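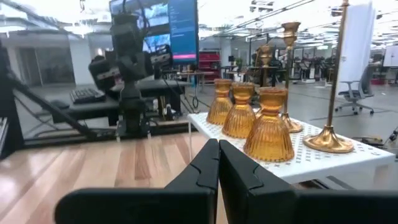

Farina: teleoperated tabletop demos

Farina holds 300 demonstrations of two-arm handling of glass goblets and candlesticks, driven by a person at the controls. Philomena Gallagher did 160 of them and would like the record to show she broke one goblet.

Each episode stores wrist video, joint positions and gripper opening. Failed grasps are kept and marked "fail". Long pauses are the operator thinking, or drinking coffee. We did not label which.

Known issues: amber glass plays havoc with depth estimates. Trim the first 70 frames, when the arms are still waking up.

Questions go to the Brevwood lab list.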